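资助项目 > 社区环境 > 厨余与堆肥 > Pamar小区试点 > 中期进展报告

搜索 请输入关键词 高级搜索 清空

Pamar小区厨余就地堆肥试点：中期进展报告

提交对象：Cekico基金社区环境资助组
提交日期：2023年3月12日

本报告覆盖试点自去年10月启动以来的工作。申请书里写过的背景不再重复，下面主要讲做了什么、数据能信到什么程度，以及我们对原方案的几处怀疑。资助组上次来信希望看到“可推广的成效”，这一点我们目前给不了，理由写在第三节和第五节。

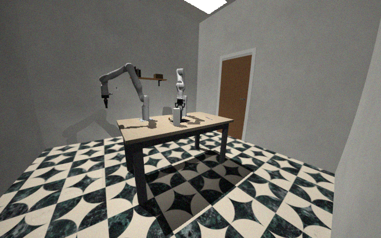
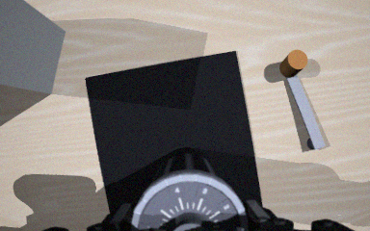
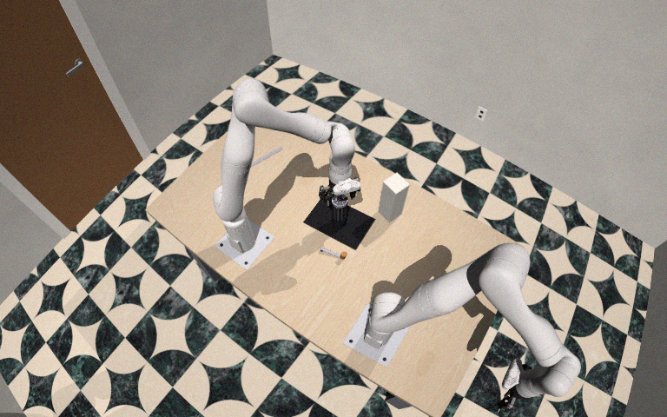
试点收上来的厨余，最后到底有多少变成了能用的堆肥？

目前只有第一批腐熟完毕，筛分后用在了小区东侧的绿化带；其余各批还在堆箱里，处于不同阶段。第一批的成品没有单独称重，所以现在给不出转化比例，后续批次会在出箱时称重。

一、已完成的工作

参加试点的住户共40户，全部来自自愿报名。每户领到一只带盖小桶和一份投放说明，厨余由住户自己送到堆肥点，在开放时段投放。堆肥点设在小区北侧旧车棚旁，地面做了硬化和导流沟，堆箱两组，一组进料时另一组静置。辅料是园林公司修剪下来的枝叶，粉碎后运来，入冬以后供应断过一阵，我们改用锯末顶替。

堆箱由Moreira供货。交货比合同约定的时间晚，箱体质量总体可以接受，箱门的铰链偏软，开合多了会下坠，门缝变大后有果蝇钻进钻出。Moreira同意更换铰链，到写这份报告时换好了一组，另一组还在等配件。更换费用由对方承担，不影响预算。

投放登记从第一天做起。住户到点后称重，重量记在纸质表格上，每周录入电子表。到二月底，登记的投放总量为3845公斤。

二、3845公斤这个数怎么看

这个数字很容易被单独拎出来写进宣传材料，我们请资助组先不要这样用。

它是湿重。厨余的含水量差别极大，一桶西瓜皮和一桶剩米饭放在秤上可以一样重，进了堆箱以后完全是两回事。秋天启动时柚子皮、白菜帮子多，春节前后油腻的剩菜多，拿这几个月的湿重互相比较，得出的高低起伏主要反映大家吃了什么。

它也包含不该进来的东西。登记在前，分拣在后，住户称完就走，混在里面的塑料袋、筷子、牙签和大骨头是后来才挑出来的。挑出来的部分一月份才开始单独称，此前几个月没有扣除。补扣不是做不到，按一月以后的混杂比例往前推就行，可是前几个月大家刚学着分，混杂程度多半更高，倒推出来的数字会好看得没有道理。我们宁可保留原始数，加一条说明。

更要紧的问题是，这些厨余如果没有试点会去哪里。申请书里写的是“减少填埋量”，隐含的意思是每投进堆箱一公斤，填埋场就少收一公斤。可Pamar小区从前年起就有厨余专桶，由区里统一收运，送去哪里、怎么处理，我们问过两次，得到的答复不一致。假如专桶里的东西原本就被妥善处理，试点做的事情就是把一部分厨余从一条路挪到另一条路。这件事也许仍然值得做，可它跟“减少填埋”说的是两码事。

我们手里没有试点以前的基线。申请时为了赶进度，把基线调查那一项并到了启动阶段，启动阶段又忙着装堆箱、发小桶，调查就做得很潦草，只收了一份问卷，问的是“您平时是否分类投放厨余”。绝大多数人答“是”或“基本是”。这种问法得到这种答案，没有多少用处。

三、关于参与度

上一份简报说“居民参与积极，反响良好”。那句话是我们写的，现在看写得太随便。

登记表上能看出来的情况是这样：启动后的头几周几乎家家都来，入冬后来的人少了，天冷、天黑得早，堆肥点的灯又在十二月坏过一段时间。春节期间小区里走了不少人，登记几乎停了。节后恢复了一些，恢复得最好的恰好是住得离堆肥点最近的两栋楼。较远的几栋里，有的住户节后一次也没来过，但他们没有提出退出，名义上仍算参加者。报告里如果写“参与户数保持稳定”，字面上没有错，意思却是误导人的。

自愿报名的住户本来就更愿意做这件事，许多人家里有花有菜，图的是能领一点堆肥回去。他们的表现再好，也推不出整个小区会怎样。推广到全小区以后，愿意每天提着小桶走到北侧车棚的人占多大比例，眼下没有任何材料能够回答，我们也不打算猜。

住户意见主要集中在几件事上。投放时间太短，上班的人赶不上，这一条提得最多，我们从二月起把傍晚时段延长了，延长后的效果还看不出来。小桶不好洗，盖子内圈有一道凹槽，汤水积在里面会发臭，有人干脆不用发的桶，改用自家的旧奶粉罐，我们觉得没什么不可以。还有人问堆肥什么时候能领。启动会上给过“年前可以领”的说法，那是照着夏天的腐熟速度估的，冬天根本达不到，这个承诺没有兑现，住户有怨言是应该的。

四、菌剂的问题

原预算里有一笔900元用于购买Plimlow发酵菌剂，理由是加快升温、抑制异味。供货方给的资料很漂亮，升温曲线一条高一条低，加了菌剂的那条高出一大截。资料里没写两堆料的配比是否相同，也没写翻堆次数，环境温度同样没有交代。

我们本来打算照用。后来有同事提出，反正有两组堆箱，何不一组加、一组不加，其他条件尽量一致，看看差别。这样做了一轮。加菌剂的一组升温略早，最高温度差不多，到后来两组摸上去、闻上去没有明显分别。升温早的那一点也说不准归功于谁，那一组靠南墙，白天能晒到太阳，另一组晒不到。按理应该把两组位置对调再做一轮，铰链的事耽搁下来，还没有做成。

目前的判断是：没有证据说明菌剂在我们的条件下有用，也没有证据说明它没用。在对调试验做完以前，建议暂停续购。真正对异味有效的是辅料加够、翻堆翻勤，这两样都不新鲜，堆过肥的人都知道。十二月投诉异味的那几天，恰好是枝叶断供、锯末还没运到的时候，堆里湿得能攥出水来，当时两组都臭，加没加菌剂都一样。

如果资助组认为这笔钱已经列入预算、应当用完，我们希望能改作辅料采购。申请调整科目的表格随本报告一并提交。

五、对原定目标的意见

申请书列的几项目标里，有的能达到，有的达到了也说明不了什么，有的当初就不该那样写。

“建成可运行的堆肥点”：已经建成，在运行。夏天是否还能这样运行是另一个问题，气温上来以后果蝇和渗滤液都会比现在麻烦，冬天的平稳不该算作成绩。

“居民分类知晓率明显提升”：我们建议取消这一项。知晓率靠问卷，问卷靠自报，住户当着发桶的人填表，填出来是什么样子可以想见。把它测得很高并不难，难的是说清它和桶里装的东西有什么关系。若一定要保留一项反映分类质量的指标，挑出物重量占投放重量的比例更老实一些，一月以后的记录可以用。

“形成可复制的社区模式”：这一项最让我们为难。Pamar小区有空置的旧车棚，有愿意白给枝叶的园林公司，物业经理本人对这件事热心，这三样缺了哪一样都得另想办法。附近另一个小区来看过，回去以后没有下文，据说卡在场地。我们可以把做法如实写出来，包括花的钱、费的工和碰的钉子，别人拿去参考。称之为“模式”，恐怕早了。

另外，人工一直被低估。翻堆、分拣、冲洗、录表，每一样都要有人做，现在多由项目人员顺手做掉，没有计入成本。试点结束、项目人员撤走以后由谁来做，物业方面的说法是“到时候再看”。同类项目停下来的，我们走访时见过，堆箱都还好好的，锁着，里面的料干成了一块。问起原因，答复多是“没人管了”。这一条如果在下半程得不到落实，前面的数字再大意义也有限。

六、经费

支出总体在预算以内。堆箱、硬化和小桶已付清，辅料开支高于预期，多出的部分是锯末。菌剂科目用去一部分，余款冻结，等资助组答复。印刷宣传品一项基本没有动，原计划做的展板我们认为可以不做，小区门口的宣传栏里已经贴了太多东西，再加一块没有人看。

有一张运输票据抬头开错，已经退回重开，会在下一次报账时补上。

七、下半程安排

铰链配件到货后先换第二组堆箱，随后做两组对调试验，做完再决定菌剂的去留。

第二批料预计开春后出箱，出箱时称重，并送一份样品去检测。检测项目里盐分必须列上，本地口味重，剩菜汤水多，盐分偏高的堆肥施到盆栽里会出问题。第一批没有检测就上了绿化带，灌木目前看不出异常，但灌木耐受力强，不能拿来替盆栽作保。结果出来以前不向住户发放，我们已在堆肥点贴了告示，把延期的原因写在上面。

登记表从下个月起改版，增加“混入物”一栏和天气一栏，去掉没人认真填的“自评满意度”。

补做基线调查。试点已经开始，严格意义上的基线没有了，能做的是在未参加的楼栋抽几天查看厨余专桶和其他垃圾桶，与参加住户集中的楼栋对照。物业原则上同意，具体日期待定。查桶会有人不高兴，事先要在楼道里通知到，可一旦通知，那几天的分类又会比平时好，这一层影响我们想不出办法消除，只能在结果里写明。

与区里核实收运去向的函已经发出第三次，收到答复后单独报送资助组。

附件：投放登记汇总表；两组堆箱温度记录；预算科目调整申请表；住户意见摘录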